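Mixed Household Items in a Shared Storage Bin
Final report, Storage and Handling project, group 2
Submitted 19 Jun 2017
Supervisor: Barbara Szulc

1. Background

The project looked at what happens when household goods of different shapes are kept loose in one large bin instead of on shelves or in separate boxes. Small shops and donation centers often work this way. The bin is cheap and quick to fill, but things slide, roll under each other and end up in the corners.

Our starting point was the item list from the Tadodham store room, which has 1061 entries. Most of them are boxes, and boxes are easy to store. We left those out and worked with the awkward remainder: bottles, brushes, oval and rounded things, mesh, soft packs. From these we chose 41 items for the trials.

2. Items and bin

We sorted the items by outline and surface before any trials were run. The groups were long and round, oval and flat, rounded, and small pieces with printing on them. Some items fit two groups. In those cases we went by the outline, as the surface was noted separately anyway.

Clear plastic gave us the most trouble in the sorting stage. In the photos from December the bottles were hard to tell from the floor of the bin, and two members of the group marked the same bottle in different places. We moved the lamp and repeated that set.

The bin is gray and large enough that a small number of items leaves most of the floor free. We kept the lid off throughout. Items were placed by hand and left where they came to rest. Nothing was straightened afterward.

3. Layouts

Each layout was given a name instead of a number so that we would not mix up the note sheets. Mushi was the small cluster, with the items close together on one part of the floor. Jukow was the spread layout, with space around every item. Soranmont was the full bin. We ran 80 trials in total, and Mushi took up more of them than we had planned.
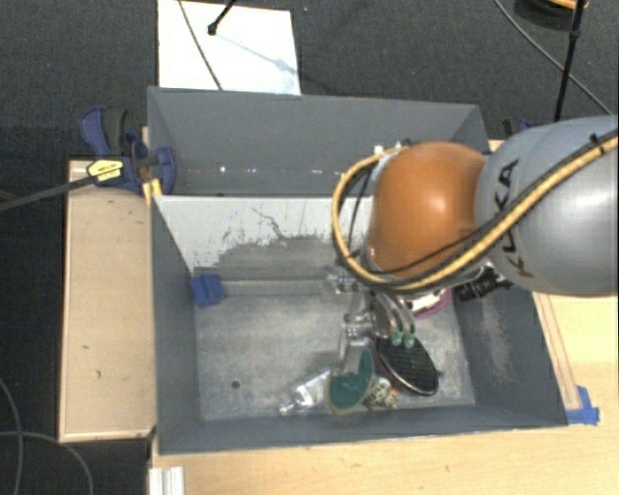
Figure 1. Small cluster on the bin floor, with a clear bottle lying next to the teal oval item.

The cluster layout puts different outlines side by side. Two ovals that lean or lie diagonally leave a gap between them, and a small item in such a gap is harder to get at than the same item on open floor. We had expected the bottles to be the main problem in this layout, but our notes mention the gaps more often.

Items near a wall were also recorded separately. The wall keeps a round item from rolling, but it takes away one side to reach from.

4. Results

The spread layout was the easiest to record and the least like a real store room. The full bin was the slowest, and we stopped using it early because the sheets could not be filled in properly. Most of what we can say comes from the cluster layout.

Leaning items should be treated as a group of their own. Our sorting by outline missed this, and we would add a column for it.

5. Further work

The same layouts should be repeated in a lighter colored bin. We would also like to try a divider across the middle of the floor. Copies of the note sheets are in the appendix, in the order they were filled in.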